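## 4. Recording your first home session

*Last changed Mar 22, 2022*

By now you should have Mestero installed on the laptop and the hand-held gripper charged. If not, go back to section 3, I'll wait! This part covers recording demonstrations in somebody's real home, which is what the whole Gounder method rests on. We trained one policy on tidy lab recordings and one on messy home ones, and the home one managed 76 per cent of its sorting trials in flats it had never met. The lab one was miles behind (the numbers are in the Fiden report if you like that sort of thing).

1. Plug in the gripper and open Anska. Wait for the light on the handle to go steady.
2. Squeeze the trigger fully closed, then fully open, 2 times. Anska uses this to work out the finger width.
3. Hold the gripper still over the table and press **Zero**.
4. Walk slowly through the room for one lap so the tracker can learn it. Point at corners and furniture, and go easy on plain white walls.
5. Press **Record**, do the task once, press **Stop**.
6. Put everything back in a different muddle and go again.

> **Note:** One task per clip, please. I used to record five in a row and cut them up later, and I lost a whole January to it.

> **Caution:** Keep your free hand out of it. If you steady a packet with your other hand, the robot learns to expect help it won't get.

### 4.1 Picking the objects 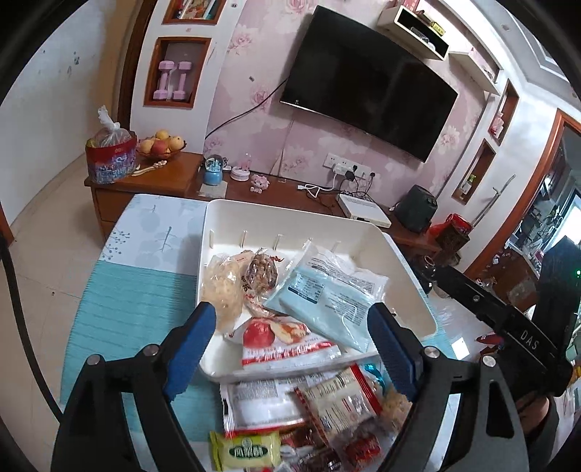 Snack sorting is my favourite starter task, as packets crumple and slide and generally misbehave in ways that blocks never do. Mix your sizes and finishes. A big light blue packet in the tray and a little teal foil wrapper in the pile out front ask for quite different grips, and clear bags are worth having in both places, with plenty of printed wrappers for company. I leave the patterned tablecloth on too, leaves and stripe and all.

Start each clip with the fingers above the table and open. Come down slowly, close, lift, pause for a beat, then move. That pause feels daft when you're doing it, but Mestero uses it to mark the grasp.

> **Caution:** Wipe the finger pads between sets. Crumbs on the rubber make the packets slip.

Our full set ran to 3,000 clips. You can get a decent first policy out of far fewer, so save the session, run **Check clips** and move on to section 5 once the list comes up green.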